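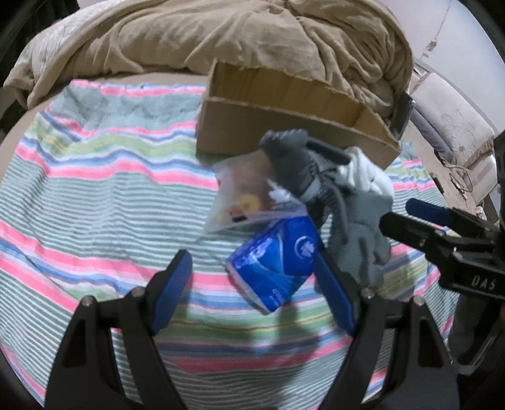
TEX 111: Household Textiles
Unit 2 Handout: Stripes, Yarn and Weave

Purpose of this unit

Students will learn how a striped cloth is planned before weaving begins and how the finished cloth behaves in use. The reading for this unit is the Stisthorpe course packet, through page 27. Bring a ruler and a magnifier to the lab session.

Terms

Warp: the lengthwise yarns, held under tension on the loom.
Weft: the crosswise yarns, carried over and under the warp.
Selvage: the finished edge formed where the weft turns back.
Repeat: the smallest section of a pattern that, set end to end, produces the whole.

Warp stripes and weft stripes

A warp stripe is fixed when the loom is set up. Its order of colors cannot be changed without cutting and tying in new yarn. A weft stripe is made during weaving and may be altered at any point. A warp stripe runs parallel to the selvage; a weft stripe runs across it. When the selvage has been trimmed away, compare the two sets of yarns under the magnifier. Warp yarns are often finer and more tightly twisted, although this test is less certain with power-woven goods.

Planning a repeat

Designers record a repeat as a list of colors with the number of yarns in each. A narrow line between two wide bands will look brighter or duller according to its neighbors. Thin lines of white and a muted color, placed close together, blend at a distance into one pale ground. Strong colors are commonly grouped into bands so that the ground remains clear between them.

Care and shrinkage

Cotton cloth may shrink more in the warp direction, where the yarns were stretched during weaving. Samples for the Evby wash test must be measured in both directions before laundering and again after drying flat.

Lab assignment

Chart one full repeat from the Skitiria sample set. Mark warp and weft, name each color in plain words, and attach a swatch 10 centimeters square. Charts are due at the start of the next lab.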